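# Closure of the Lenihan Field Control Tower

The Lenihan airfield was transferred from the Ministry to the Sonside Development Authority in March. Under Article 8 of the transfer agreement, all operational functions were to cease at the close of business on the final Friday of the month. Sorin Gashi, the last duty controller, received the agreement in an internal envelope and signed for it. He placed it in the tray marked Pending, where it remained until he needed the tray.

The field had a single runway of 1,487 meters. It had been laid out for transport aircraft that were later withdrawn, and a proposal to extend it eastward had been declined on account of the river. In its final years it received one scheduled movement per week, the mail flight, and such private traffic as had been granted prior permission. The residents of Sonside had petitioned against the noise in earlier decades. They did not withdraw the petition when the noise stopped, and it was carried forward each year under the heading Open Matters.

Mr. Gashi had served at the tower under four commandants. His instructions for the last week were set out on a single sheet. He was to maintain the watch from 0600 to 1800, return all keys, and enter in the log the registration of the final aircraft to depart. The sheet did not say what should be entered if no aircraft departed.

On Monday the furniture was inventoried by Vasilis Trajkovski of the Authority, a courteous man who wore his coat indoors. He attached numbered labels to the desks, the stools and the barometer. The barometer received number 601. He asked whether it was accurate.

"It reads low," said Mr. Gashi. "We add the difference."

"Is the difference recorded?"

"It is known."

Mr. Trajkovski wrote this down. He explained that the tower would be retained as a feature of the new district, that the hangars would be let to suitable tenants, and that the runway would become an avenue with a double row of lindens. The name Wondness had been adopted for the district following consultation.
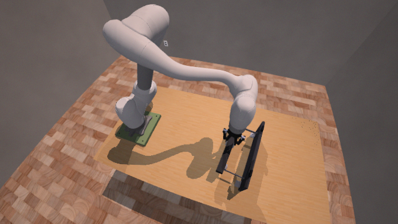 Mr. Gashi inquired whether the avenue would keep the runway's heading. Mr. Trajkovski consulted the plan and confirmed that it would, apart from a slight bend at the western end to accommodate a school.

"Then it could not be landed on," said Mr. Gashi.

"No," said Mr. Trajkovski. "That would not be among its uses."

The mail flight arrived on Wednesday and left within the hour. The pilot, who had not been notified of the closure, said that he would see them next week. Mr. Gashi cleared him for departure and gave him the wind. He then opened the log and considered whether this had been the final aircraft. The watch had two days left to run, and he judged that the entry would be premature.

On Thursday there was fog. The sheep that grazed the southern verge under license came up onto the concrete, as they did in all fog, and Mr. Gashi sounded the siren in accordance with standing orders. The sheep moved off at their customary pace.

The last day was clear. At 1610 a light aircraft called on the tower frequency, giving its position as eight miles to the north. The pilot was a woman with an unhurried voice. She stated that she had learned to fly at Lenihan and requested permission to land.

Prior permission had not been obtained. Mr. Gashi observed this to her, as he was required to do, and asked her to stand by. He looked at the sheet of instructions. He looked at the windsock, which had been labeled but not yet removed.

"Cloud base is above 1,000 feet," he said. "Runway is clear. You are permitted to land."

She came in over the river, somewhat high, and used most of the length. She did not leave the aircraft. She taxied to the end, turned, and waited there with the engine running for several minutes, facing the way she had come. Mr. Gashi did not ask her intentions. When she requested departure he gave her the wind, and after it the barometric pressure, to which he had added the difference.

At 1800 he entered the registration in the log, ruled a line beneath it, and signed. Mr. Trajkovski was waiting at the foot of the stairs with a receipt for the keys. There were two sets, and a single key on a loop of string which neither man could identify.

"What does it open?" asked Mr. Trajkovski.

"It was here when I came," said Mr. Gashi.

It was added to the receipt in ink, and both men initialed the change.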